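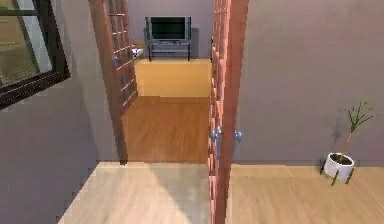 *French doors, small panes, reddish-brown wood. Both leaves open.*

**Week 9 notes: thresholds and shared circulation**

Carrying on from the Durkside walk-through. Bring the plans back please, I only have one clean set.

Main point from last time: in converted buildings the circulation is mostly decided before you arrive. You get the stair you get. Durkside had 2 cores, one at each end, and everything between them had to hang off a long corridor. Grgić's first scheme kept the corridor dark and put all the flats on one side. Good daylight inside, miserable walk home.

**Gallery access vs. internal corridor**

- Gallery: air, light, cross ventilation. Privacy problem at bedroom windows. Where does the bike go?
- Internal: warm, cheap, easy to phase. Smells. No idea what the weather is.
- Amley tried both on the same floor, see the section Mirsad Stojanović handed round. Look at the level change where they meet.

**Widths**

Clear width is the opening with the door at 90 degrees, minus the leaf and whatever the handle steals. Not the frame size, not the number on the schedule. Half of you wrote the frame size. For pairs, check each leaf on its own, people leave one bolted.

Draw the swing. Always draw teh swing. Two leaves opening into a lobby will hit the post boxes sooner or later.

**Todorova housing block**

99 homes, one street entrance. Compare with Climumau, similar density but every stair has its own front door. Questions to have in your head while reading the plans:

1. How many neighbors share a landing?
2. Can you see out from the landing?
3. Who cleans it? (serious question, look at the service charge sheet)
4. Where do you stand while you find your keys

The Todorova lobby got deeper in every revision, the planners wanted a shop on the corner. Kastriot Grgić will talk about this in May, he worked on the late drawings.

**For next session**

One threshold from your own scheme, plan and section, 1:20. Street to front door only. Show floor finish, door swing, one light fitting, drainage if its outside. No renders. Pencil fine.

Model room shuts at 9, glue guns off before you go.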